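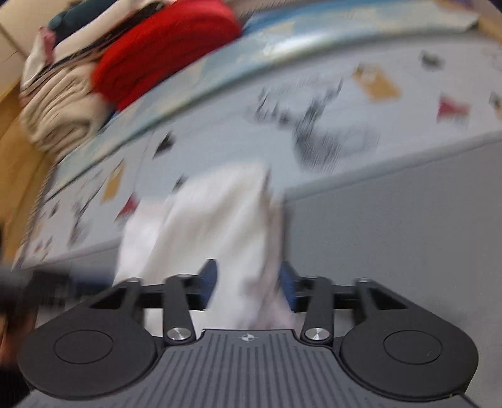

How do you keep a light blanket or cover lying straight on a bed through the day?

Pull it tight at the foot end first and tuck that end under the mattress, then smooth it toward the pillows with your flat hand. A cover that is only laid on top will move every time a person sits on it.

Asked in Bedroom and Linen

White cotton sheet is always wrinkled and comes loose at the corners

Posted by Rathnayake

Hello to all. I moved in July to a furnished apartment and the bed there is wider than my old one. I have bought two flat white sheets from the Zurido shop, 200 thread count, because I don't like the fitted kind (the elastic died on my last two). The fabric is nice and cool for sleeping, but I have two troubles with it.

First, when it comes from the line it has so many wrinkles that the bed looks like somebody slept in it already. I don't own an ironing board and I don't have place for one. Second, by the morning the corners at the head side have come out and the sheet is in a rope under my back. I tuck it in on all sides the same amount, I think.

The mattress is quite thick and it has a topper on it, which I can't remove because my back needs it. Is the sheet too small, or do I make the bed in a wrong way? I would like to not buy again if it's possible.

3,615 views

Nimal Wanigasekara
11 May 2019

I worked eight years in housekeeping of a small hotel, so I can tell you how we did it there. Maybe it is more work than you want at home, but after one week your hands know it.

Before anything, measure. Take the width of the mattress, add two times the height (with the topper pressed down a little, as when you lie on it), and then add again what you want to tuck under, on both sides. I like a full hand length for tucking. Do the same for the length. If your sheet is smaller than this number, no folding method will save you. Many sheets are cut for a thin mattress, and a topper eats all the extra cloth. Remember also that cotton can shrink in the first washes, so measure the sheet after washing and not from the package.

If the size is good, then make the bed like this. Put the sheet with the middle fold on the middle of the bed. Leave more cloth at the head than at the foot. You wrote that you tuck the same amount everywhere, and I think here is your problem. The head side gets the most pulling at night, from shoulders and from the pillow. Tuck the head first, all the way under, and push the cloth flat with your palm. Then go to the corner, lift the side of the sheet about one arm away from the corner, lay it up on the mattress so it makes a triangle, tuck what hangs down, then let the triangle fall and tuck this also. Do both head corners before you touch the foot. At the foot, pull toward you strongly and make the same corners.

For the wrinkles: take the sheet from the machine at once when it stops. Hold it by two corners and shake it hard, three or four times. When you are alone with a wide sheet, hold one edge and snap it over the bed, it works also. Hang it folded in half over the line, with the edges meeting, and pull the edges down with your hands. Take it in while it is still a very little damp and put it directly on the bed, tight. It will finish drying there and most of the wrinkles go by themselves. But leave the bed open until it is fully dry — in cold months I would let it dry on the line, otherwise the mattress takes the moisture.

Druvach

just buy sheet straps, the ones with clips. they go under the mattress corner to corner. mine are the cheap kind and hold fine. for wrinkles I put a blanket on top and don't look

Grenier

I agree with Nimal about the corners, but I want to add one thing about the washing. Don't fill the drum. I washed my sheets together with towels for years and they came out twisted like a rope, with the towels inside. Now I wash the two sheets alone and use a slower spin, and the creases are much softer.

Also, if you ever do buy new, a higher thread count is not always the answer. I have a 300 one and it wrinkles the same as the old one, and it needs longer to dry. A sheet with some polyester in it will be smoother, but it's warmer to sleep on. I tried it for one summer and went back to cotton.

About the straps, they work, but check the clips from time to time. One of mine made a small hole near the hem — I put a piece of old sock between the clip and the cloth now.

Rathnayake

Thank you all. I measured, and the sheet is big enough in the width but in the length there is almost nothing left for the foot if I tuck the head well. I will try it turned the other way first and then maybe the straps.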